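Brick Table Helpers and Builders Wanted at the Lirdale Room

By Vichien Nakpan
April

We're looking for people who like sitting at a table with small plastic bricks and seeing what goes with what. If that's you, please keep reading!

The Lirdale Room is the bright upstairs space at the Cludstead community center, and from late spring it will be home to our brick table sessions. We have 2 paid helper spots to fill, and we also want a good-sized group of builders to come and take part. You can put your name down for either one (or both, if you're not sure yet – we'll talk it through with you).

What the helpers do

Helpers get the room ready, cover the tables, put out bricks for each builder, and write down what gets made. The writing down matters more than people expect. For each build we keep a short note of which pieces went in, which order they were stacked in, and anything the builder said along the way. Sakda Chaimongkol started these notebooks when the group met in Murkasberg, and we already have 882 builds written up. They are wonderful to read through, especially the ones where someone changed their mind halfway.

After each session helpers sort everything back by size and color. You don't need to know the names of pieces when you start. You do need patience with sorting, decent eyesight for small things (glasses are fine, of course), and a friendly way with people who are shy about making something in front of others.

What the builders do

Builders come for 2 hours at a time. You'll get a few loose bricks and a short task, such as making something low and steady or adding on to a stack another person began. Some tasks take a minute and some take most of the morning. Nothing is graded and you can stop whenever you like. We'd love to have adults who haven't touched a brick since grade school, and we'd love to have people who build every weekend. Grandparents have been some of our keenest builders so far.

Tables are set out with very little on them. We lay down a big sheet of dark brown paper and keep to small bricks in clear colors, so that a green two-stud piece or a yellow one is easy to find.

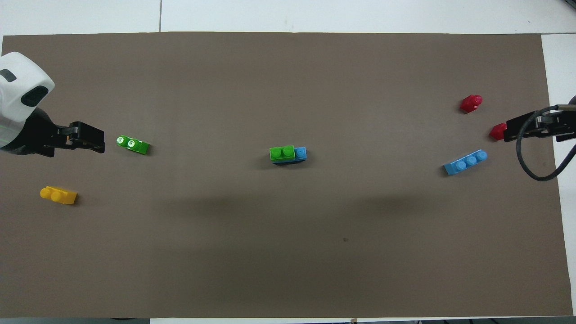
Sessions start at 10 a.m. and the room opens half an hour before that, with coffee and tea on the side counter. Please keep drinks over there. Long sleeves are better rolled up, and we ask that phones stay in bags while a build is going on.

Pay and hours

Helpers are paid by the hour at the center's regular part-time rate, including setup and sorting time. Expect two mornings a week. Builders get a thank-you gift card after their second session, plus bus fare if they're coming in from Tanasarn or farther out. We have about 2000 bricks to share between the tables, so there's no need to bring your own.

How to sign up

Stop by the front desk and ask for a brick table card, or leave a note for Vichien Nakpan. Tell us your name, which mornings suit you, and whether you want to help or build. If you're asking about a helper spot, add a few lines about any work you've done with groups, or with anything small and fiddly – beads, seeds, watch parts, buttons, we'd like to hear about it! Helpers will be invited to a short chat and a practice sort with Sakda.

The room is reached by elevator, and two of the tables can be lowered for wheelchair users. Let us know on the card if you'd like one of those.

Last updated: April

Recent notices
Quilting circle moves to the downstairs room
Front desk assistant, evenings
Tanasarn bus stop changes
Spring plant swap: tables still open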